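Hikville Survey Finds Brim Capacity a Poor Guide to Bowl Size

HIKVILLE, 26 March 2020 – Just over half of the households that took part in a study of everyday bowls could not correctly say how much their most-used bowl held, according to results released by Kyriakidis, a household research firm. The study also found that the capacity printed on bowl packaging is measured in different ways by different sellers, which makes a direct comparison between products difficult.

The study covered 529 households in Hikville and the nearby town of Prinska. Of these, 265 gave an estimate that differed from the measured capacity of the bowl by more than 10 percent in either direction. Overestimates were more common than underestimates. The largest errors were recorded for wide, shallow bowls, which participants tended to judge by the width of the rim.

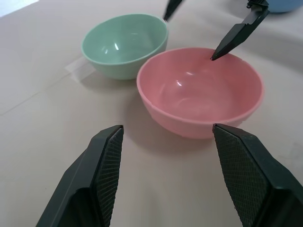
Bowls set out on a tabletop.

Participants were asked to pick the bowl they used most often for breakfast cereal or soup and to write down how much they thought it held. They then filled the bowl with water, first to a normal serving level and then to the brim, and poured each amount into a measuring cup supplied by Kyriakidis. Both readings were entered on a form and returned by mail. Forms with a missing reading were excluded before the final count.

The two readings differed widely. Few participants filled a bowl close to the brim for a normal serving, and the unused space was greatest in bowls with a flared rim. In straight-sided bowls the serving level and the brim level were closer together. Depth had a stronger effect on the result than width.

"A brim figure tells the buyer the most the bowl can hold before it spills," said Chrysoula Liapis, the author of the report. "People read it as the amount of soup they can carry to the table, and those are two separate measurements."

The report identifies 4 methods now used to state bowl size on packaging and in online listings. The first is brim capacity, measured with the bowl on a level surface. The second is working capacity, measured to a line below the rim, although sellers do not agree on where that line should be. The third is rim diameter with no volume given. The fourth is a size word such as "small" or "large" with no measurement of any kind.

Size words produced the least consistent results. Bowls sold as "medium" by one seller were in several cases smaller than bowls sold as "small" by another. The term "cereal bowl" was applied to products across most of the range of capacities in the study, and "soup bowl" covered nearly the same range. The report recommends that both terms be accompanied by a volume.

Rim diameter was found to be useful for checking whether a bowl will fit in a cabinet or dishwasher rack, but it did not predict capacity well. Two bowls with the same diameter can differ substantially in depth and in the curve of the wall. The thickness of the wall also matters. Some listings give the diameter to the outside of the rim and others to the inside, usually without saying which.

Ollby, a tableware seller based in Prinska, said it would begin printing a working capacity on its bowl packaging in November. The figure will appear next to the brim capacity and will be measured to a fixed distance below the rim. Ollby currently prints brim capacity only.

Ourania Zacharopoulos, product manager for tableware at Ollby, said the company had received regular questions from customers about serving size, mainly from people replacing one bowl from an older set.

"They have a bowl at home that they know well, and they want the new one to hold the same amount," Zacharopoulos said. "With the brim figure alone we can't give them a good answer if the shape has changed. The second figure should settle most of those calls." 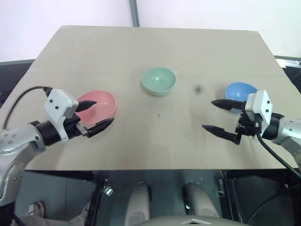 Pink, pale green and light blue bowls.

Zacharopoulos said the change would apply to new production first. Stock already in the warehouse will be sold in its existing packaging, and the online listings will be updated as each product is measured. Prices will not be affected. The company has not decided whether to add the same information to mugs and serving dishes.

The study did not examine whether bowl size affects how much people eat. Liapis said that question would require a different design, with food weighed at each meal over a longer period. The present report is limited to how capacity is stated and how well it is understood.

Color was recorded on the forms but was not used in the main analysis. The report notes that the number of bowls in each color group was uneven and that no conclusion should be drawn from it. Material was recorded in the same way. Participants sometimes left the material field blank or wrote that they were unsure, and those entries were kept in the capacity results.

The authors list two further limits. Measurements were made in kitchens by the participants themselves, so small reading errors are likely, particularly where the measuring cup had to be filled more than once for a large bowl. The sample was also drawn from two neighboring towns served by many of the same stores, and the mix of bowls in use elsewhere may be different.

For shoppers, the report suggests measuring a familiar bowl at home before ordering a replacement. The bowl should be filled to the usual serving level and the water poured into a measuring cup. The result can be compared with a working capacity if the seller provides one. Where only a brim capacity is given, the home measurement should also be taken at the brim.

The full report, including the blank measuring form, is available on request from the Kyriakidis office in Hikville. A follow-up study on serving dishes and pitchers is planned, and the firm said it would use the same method with a larger measuring cup.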